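Pressemitteilung
Kornwood, im September

Alte Ranzen, neue Wege: Unsere Tauschbörse in der Voß-Halle geht in die nächste Runde

Ihr Lieben in den Redaktionen, ich mach's kurz (na ja, ich versuche es): Die Schulsachen-Tauschbörse Kornwood ist wieder da, und ich freue mich wie verrückt! Im letzten Jahr haben bei uns 782 Teile den Besitzer gewechselt, vom Zirkelkasten bis zum Turnbeutel, und am Ende standen auf den Tischen fast nur noch Kaffeetassen.

Weil es im alten Pfarrsaal so eng war, dass man sich mit dem Kuchenteller in der Hand kaum umdrehen konnte, ziehen wir dieses Mal um. Die Spedition Voß räumt uns ihre kleine Halle am Murkley-Platz frei, und dort passen 59 Tische hinein. Ich habe sie mir neulich angeschaut und gleich angefangen, mit Kreide Gänge auf den Boden zu malen. 93 Familien haben sich schon angemeldet, so viele hatten wir um diese Zeit noch nie.

Wie es läuft: Ihr bringt mit, was noch gut in Schuss ist, bekommt dafür Tauschmarken und sucht euch etwas anderes aus. Geld braucht ihr nur fürs Buffet. Wer nichts zum Tauschen hat, kommt trotzdem, am Eingang liegen Startmarken bereit, und es fragt auch keiner nach. Los geht es um 11 Uhr, abgeben könnt ihr eure Sachen schon ab neun.

Neu ist die Flickecke. Der Nähladen Zunex stellt uns zwei Maschinen hin, dazu Garn, Knöpfe und eine Kiste mit Reißverschlüssen, in der ich mich persönlich verlieren könnte. Aufgegangene Nähte und ausgeleierte Gummibänder werden gleich vor Ort gemacht, solange die Schlange nicht bis zum Parkplatz reicht.

Besonders gesucht sind Rucksäcke und Ranzen, die gehen jedes Mal als Erstes weg. Bitte vorher einmal ausleeren und in alle Seitenfächer greifen! Ich sage nur: Banane, sechs Wochen, Sommerferien. 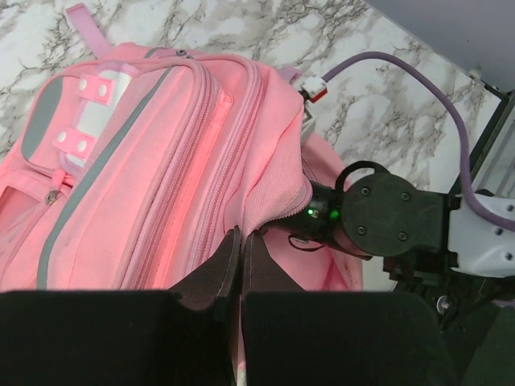

Rosa Rucksack mit Trageschlaufe und Seitentasche.

Über eine Ankündigung in eurem Blatt oder auf eurer Seite freue ich mich riesig. Der Text darf gern gekürzt werden, nur die Uhrzeit lasst bitte drin, letztes Mal standen die Ersten vor verschlossener Tür.

Pressekontakt: Tauschbörse Kornwood, Murkley-Platz, Eingang über den Hof der Spedition Voß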